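Workshop Robotics, Short Course
Session 6 handout: Wrist, gripper and working on a real appliance

Read this before the evening session. Bring your own laptop, your parts tray and the notes from Session 5. The build log is due at the end of the month, and the entries for this session go under "End effector".

1. Where we are up to

By now every bench should have an arm that homes without grinding and holds position when you let go of it. If yours still sags at the shoulder, go back to the counterweight notes before you fit anything at the wrist. A gripper adds weight at the worst possible spot, and a joint that only just copes with a bare flange won't cope afterwards.

The shared arm is the Nisbet. The plates for the home builds come from the Skoltedeck file set, which is kept on the workshop drive. Check that you have the current folder. The older one has the wrist holes on a different spacing and the parts look the same until you try to bolt them together.

2. Fitting the plates

Lay the black plates out flat and match them to the drawing. The two outer plates are mirror images, so a plate that fits badly may only be on the wrong side. Start every screw by hand and leave them all a half-turn loose until the fingers open and close freely, then tighten from the wrist outward.

Common faults from last term:

Finger binds halfway through its travel. Usually a burr in the pivot hole. Run a drill bit through it by hand.
Fingers meet at the tips but gap at the root. The linkage is one tooth out. Take it apart and start again.
Gripper works on the bench but twitches on the arm. Nearly always the cable being pinched at the wrist when it rotates.

Budget note: the full set of parts for a home build came to $199 this year, without the servo. If you already own a servo with metal gears, use it. The plastic-geared ones strip on the first hard stop.

3. Wrist wiring

Leave a loop of slack long enough for the wrist to go to both ends of its range. Tape it, move the wrist slowly through the full range by hand, then cable-tie it where it sat happily. Keep the tie ends trimmed and turned inward so they don't catch on anything.

Set the servo limits in Lullo before you power the gripper for the first time. Closed should be set with a strip of card between the fingers, so the servo never stalls trying to squeeze plastic against plastic. Open should stop short of the hard stop. Write both numbers on the masking tape on your controller box and in your log.

4. Gripping something that is part of a machine

Up to now you have been picking up blocks. A block is forgiving. If the arm is a few millimetres off, the block shifts a bit and you still get hold of it. A lever or a tab on an appliance is fixed at one end, and any error in your approach goes into the part, the gripper or the arm.

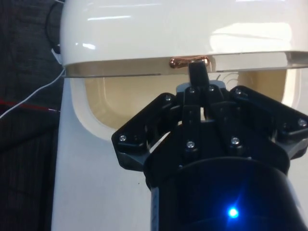 The approach should be slow and come along one axis only. Bring the wrist to a waypoint clear of the housing, line up the fingers with the tab, then move in. Don't combine the final move with a rotation. Once the fingers have closed, wait half a second before anything else happens, so that the arm can settle.

Glossy housings give trouble as well. If you are using a camera to find the target, strong reflections can be brighter than the thing you are looking for, and they move when the camera moves. Turn off the overhead light nearest the bench and see whether detection improves before you start changing thresholds.

Moving a lever is a curved path. A straight pull will work for a small movement and then start to fight the pivot. Work out the arc with a ruler and pencil first, break it into short steps, and run it with nothing in the fingers.

5. Safety on shared benches

Appliances stay unplugged unless you have been signed off for powered work. Tie back hair and lanyards. One person keeps a hand near the stop button while the other runs the program - swap over every few runs. If a cable crosses the arm's working area, move the cable or move the arm before you start.

6. Exercise for the session

Using the Drarnix test rig, program an approach, a grip, a short pull and a release. Do 17 runs without editing the program in between. Record each run as clean, slipped or stopped, with a few words on anything odd. A program that slips now and then is fine to hand in if the log is complete.

Start with the speed setting at 700 and don't raise it until all the runs are done.

Leave the rig clamped down and the arm parked over the mat when you finish. Session 7 covers force limits, and you will need your servo numbers from part 3.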